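Betstead Hilltop Sprint: Frequently Asked Questions

Rules and common questions for operators, updated 30 November 2023 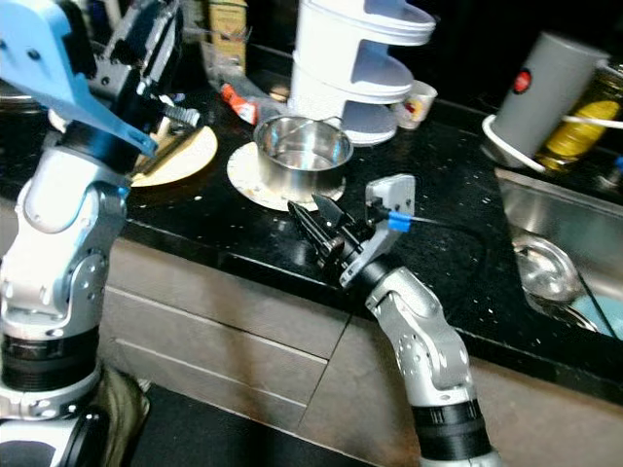 General

What is the Betstead Hilltop Sprint?

It's a VHF and UHF contest run each October by the Betstead club. The aim is to work as many stations in as many grid squares as you can on the bands above 50 MHz. Last time we received 194 logs.

Do I need to be a club member to enter?

No. Any licensed amateur may enter, provided you stay within the privileges of your license. Members' scores also count toward the club total, but there is no other difference.

How long does it last?

Six hours for all categories. The start and end times are given in UTC in the announcement, which goes up on the club site in the summer. Contacts made outside those times can stay in your log, but mark them as not for credit.

Which bands can I use?

6 meters, 2 meters, 1.25 meters and 70 centimeters. Higher bands are not part of this event. If you have gear for 33 or 23 centimeters, you're welcome to use it, but those contacts don't score.

Which modes are allowed?

SSB, CW, FM and digital modes. You may work the same station once per band, regardless of mode. A station worked on 6 meter SSB and again on 6 meter FT8 is a duplicate. The logging software will usually flag it.

Can I use repeaters?

No. Contacts through repeaters, satellites or any internet link don't count. You may not use a repeater to arrange a contact either. FM simplex is fine, but please stay off the national calling frequency once you have made the first call.

Categories

What categories are there?

Single operator low power, single operator high power, portable, rover, and multi-operator. There is also an FM-only category for people with a mobile rig or a handheld.

What counts as portable?

Your station must run on battery, solar or a generator, and the antennas must be put up no earlier than the day before. Portable stations are limited to 20 watts on every band. You can't use an antenna or tower that is permanently installed at the site.

What counts as a rover?

A station that operates from 2 or more grids during the contest and moves all of its equipment each time. You can have one driver and one operator, or do both yourself. Please don't transmit or log while driving alone. Pull over.

Do rovers have to announce their route?

It isn't required, but it helps. Send your planned grids and times to the contest address and we'll add them to the rover page. You can change your plans at any point without telling us.

Can a rover work the same station again?

Yes. Each time the rover enters a new grid, every station can be worked again on every band. If the rover goes back to a grid it has already activated, earlier contacts from that grid still stand as duplicates.

Making contacts

What is the exchange?

Your four-character grid square. Signal reports are optional. Some digital software sends a report whether you want it or not, and you don't need to enter it in the log.

Can I use spotting networks and chat pages?

Yes, in all categories. You may announce your own frequency and grid. You may not pass or confirm any part of the exchange over the internet. If you only got half of the grid on the air, ask for it again on the air.

I only have a vertical antenna. Is it worth getting on?

Yes, though most SSB and CW stations use horizontal polarization, and you will hear them weaker than you should. On FM most people are vertical. A simple horizontal loop for 2 meters is cheap to make and will help a good deal.

Where should I listen?

Start at the usual SSB calling frequencies and tune up from there. Activity is heaviest in the first hour. Stations on Predari and the ridge above Dolen can be heard over a wide area, so try turning your beam that way if things seem quiet.

Can more than one group operate from Predari?

Yes, but there is only one road and limited parking at the top. Talk to the other groups before you set up. Strong signals a short distance apart will cause trouble on the same band even when everyone's equipment is working well.

Scoring and logs

How is the score worked out?

Contacts on 6 and 2 meters are worth one point each. Contacts on 1.25 meters and 70 centimeters are worth two. Add up the points and multiply by the number of different grids worked, counted once per band. Rovers also add one multiplier for each grid they operate from.

What format should my log be in?

Cabrillo. Most contest programs will export it. Rovers need to make sure the sent grid changes in the file each time they move. This is the most common mistake we see in rover logs.

Can I send a paper log?

Yes, if it's readable. Mail it to Betstead Hilltop Sprint, PO Box 994, Wiriya. Please print in capital letters and use a separate sheet for each band.

When is the deadline?

Two weeks after the contest ends. Late logs are used for checking only. You can send a corrected log as often as you like before the deadline, and we keep the last one.

What happens if I log a call sign wrong?

You lose that contact, with no further penalty. The other station keeps credit if its own entry is correct.

Are there awards?

Certificates go to the top three in each category and to the highest-scoring first-time entrant. They are sent as PDF files. Printed copies are available on request.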